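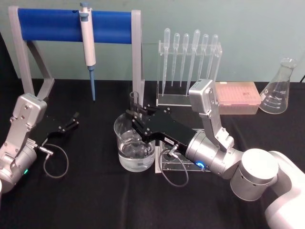

Page last changed: June 2019

Student Projects > Automation > Reports > Bench and Household Chores with Two Arms

Can a Two-Arm Robot Do the Chores Yet? Final Report, Project Pundance

1. Scope

The question given to our group was whether a general two-arm robot, without custom fixtures, can do the small manual jobs that fill a working day in a shop, a kitchen or a teaching lab. The literature on this is uneven. Demonstrations show the best run, and product sheets list payload and reach but say little about how often a cup is dropped. We therefore chose a few plain chores, ran each one many times under fixed rules, and recorded the result.

Three chore groups were tested:

Tabletop wet work: moving glassware, handling a pipette, placing transfer pipettes in a rack.
Shop-floor stocking: moving boxed goods from a tote to a shelf.
Household clearing: picking cups and flatware off a table and placing them in a bin.

The wet work took most of our time and is reported in the most detail. It was chosen as a stand-in for kitchen work. A beaker of water and a drinking glass pose much the same problem to a gripper, and the lab versions come with graduation marks, so spilled volume can be read off directly.

2. Equipment

Both arms end in black parallel grippers with two fingers each. The fingers open and close along one axis and have no wrist compliance beyond what the arm controller supplies. Planning and control ran on the Drirkora software stack, release as installed by the department. We did not modify the motion planner. Grasp poses were taught by hand for the wet work and computed from depth data for the other two groups.

The table was covered with a black cloth for all wet trials. The cloth cuts reflections from the glass and gives the depth sensor a surface it can find. It also moves. A finger that touches down 2 mm low will drag it, and everything standing on it shifts. Future groups should consider a rigid matte board.

Glassware was a graduated beaker with water in it, an empty Erlenmeyer flask with white graduation marks, and a small clear cylinder placed behind the beaker. A single-channel micropipette hung from the blue crossbar of a two-post stand at the left. Six plastic transfer pipettes stood bulb-up in a clear acrylic rack at the back, with a pink tip box to the right of it. This layout was kept for every wet trial.

3. Method

A trial began with all objects at their marked positions and both arms parked. The operator started the routine and then kept hands off until the routine ended or the emergency stop was used. A trial counted as a success only if every object finished inside its target area, upright, with no spill and no operator input. Partial results were logged but scored as failures.

Chores were scored separately by step as well, so that a routine failing at the last step could be told apart from one failing at the first. A spill was defined as any water found outside the beaker at the end of the trial.

The wet routine has four steps:

Step A. Right arm reaches over the beaker rim, grasps the small cylinder and brings it forward.
Step B. Left arm takes the micropipette off the stand.
Step C. Left arm holds the micropipette over the cylinder while the right arm steadies the cylinder.
Step D. Micropipette returned to the stand, cylinder returned to its mark.

The plunger was not pressed in any trial. A parallel gripper can hold the body of a micropipette or push on the cap, and doing both takes a second gripper, which in this routine is busy with the cylinder. We consider this the clearest hardware limit found in the project.

4. Results

The wet routine was run 50 times. It succeeded from start to finish in under half of those runs. Most failures came in Step A and Step D.

In Step A the typical fault was contact with the beaker. The fingers must pass over the rim to reach the cylinder, and the clearance is small. Clear glass returns poor depth data, so the planner works from the taught pose and the marked position alone. When the cloth had crept since the last reset, the taught pose was wrong by that amount. Contact seldom tipped the beaker. It did push it, and the push was enough to fail the trial.

In Step D the fault was hanging the micropipette back up. Removing it is a simple lift. Returning it requires the body to line up with the holder in two directions at once, and the gripper blocks the wrist camera's view of the contact point. The arm would press, meet resistance and stop on a force limit. A person does this by feel in one motion.

Step B rarely failed. Step C failed only when an earlier small error had moved the cylinder.

Gripper cables caused trouble in all three chore groups. The cables were left with enough slack for full wrist rotation, and at low working heights the slack lies on the table, where it can catch light items. Two early routines were rewritten so that the wrist approaches from the opposite side. A sleeve along the forearm would be a better fix.

Shop-floor stocking went better. The boxed goods were opaque, rigid and flat-sided, and came from a test set supplied under the name Ginden. Over 244 picks, the failures were almost all at the tote, where boxes leaned against each other and two came up together. Placement on the shelf was reliable once the box was held squarely. The arms were slow. A stocking cycle took 42 seconds per box, measured from tote to shelf and back to the tote. A student doing the same task without hurrying was several times faster.

Household clearing was run for 100 picks across cups, bowls and flatware. Ceramic cups with handles were handled well. Flatware lying flat was the worst item in the whole project. The fingers are too thick to get under a fork, and sliding the fork to the table edge first, as we did in later runs, adds a motion that itself goes wrong.

5. Discussion

The three groups rank in the order one would guess from the objects alone. Opaque, rigid and boxy items are close to solved at low speed. Transparent items are possible if they are always in the same place. Thin items flat on a surface are not practical with this gripper.

Two points were less expected. First, setup time outweighed run time in every group. Teaching the poses for the wet routine took longer than all the wet trials together, and the poses had to be taught again after the table was bumped. A home has no marked positions and is bumped daily. Second, the second arm was less useful than planned. It helped by holding one item steady while the other arm worked on it. In the other two chore groups it mainly had to be kept out of the way, and collision checking between the arms added planning time to each cycle.

Cost was not part of the assignment, but Sales, the campus supply desk, asked whether stocking could be moved to a machine for the evening hours. On our figures the answer is yes for boxed goods if speed does not matter and someone is in the building to clear a jammed tote. The jam rate is too high to leave the system alone overnight.

6. Limits of the study

All trials used one pair of arms, one gripper type and one room. Lighting was constant. Object sets were small, and the operators who taught the poses also ran the trials, so some tuning to known objects is likely. The wet routine used water only. Thick or hot liquids were not tried. Failures were judged by eye except for spills.

Trial logs for the first week of stocking were kept by hand and lack cycle times. Those picks are not included in the figures above.

7. Recommendations for the next group

Replace the cloth with a rigid matte surface before any poses are taught.
Fit thinner fingertips and repeat the flatware trials.
Add a funnel-shaped guide to the pipette holder so that Step D tolerates small errors.
Route the gripper cables along the arm.
Log wrist force on every trial, including successful ones. Ours were logged only on a stop.

The equipment is booked for Pundance again from September. Pose files and the scoring sheet are on the project drive under the wet-work folder. The stocking files use an older naming scheme and need to be renamed before the scoring script will read them.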